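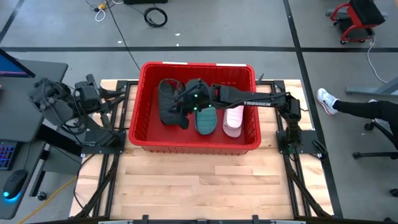 Lestley, the mail-order shoe seller, has moved part of its returns sorting to a robot station at its Prelby building, and the four people who used to pair returned slides and slippers by hand now do other work for most of the shift. The station went into daily use in April. Two black arms are mounted on either side of a wooden table, and the footwear goes in a red plastic bin between them. A sorter sits close by.

The job itself has not changed much. Customers send back footwear in bags and boxes, often with the left and right separated, and someone has to match them up before they can be inspected and put back on the shelf. Korkor Lamptey, who runs the returns floor, said her team handled 2191 pairs in the last month before the change. Most of that was bending and reaching.

"By two in the afternoon your wrists knew it," she said.
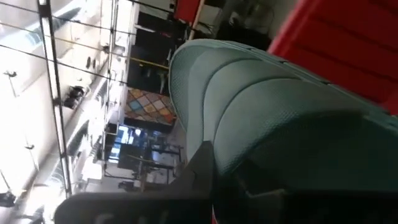

Soft footwear was the hard part for the contractor, Claltelent. A foam slide gives when it is squeezed, and too firm a grip can mark the strap. The company spent more than 200 hours at Prelby adjusting the grip before Lestley agreed to put customer returns through the station. Boots and anything with laces still go to the hand tables.

Mariama Ayaaba has sorted returns for Lestley since the building was run by Vasilakis. She now spends her mornings beside the arms and her afternoons on inspection, checking for worn soles and missing tags. She said the inspection work is better paid and easier on her back, but the mornings are long.

"You used to talk to the person across the table," she said. "Now I watch, and when it drops one I put it back in."

Break times have moved as well. The arms are paused at 10:30 and again at 2:15, and the whole returns floor takes its break then. Some of the packers would like the old staggered breaks back. Lamptey said she is looking at it.
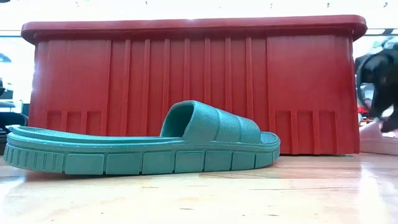

What happens next

Lestley plans to keep one station at Prelby through the fall and then decide on a second. Sorters who move to inspection get 12 shifts of training on full pay.

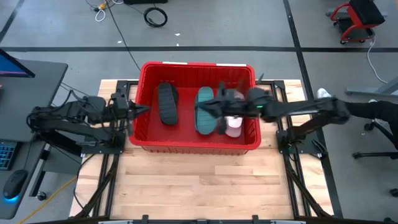

Will anyone on the returns floor lose their job?

Lestley says there are no layoffs planned. All four sorters have kept their hours, and two have asked to move to inspection full time.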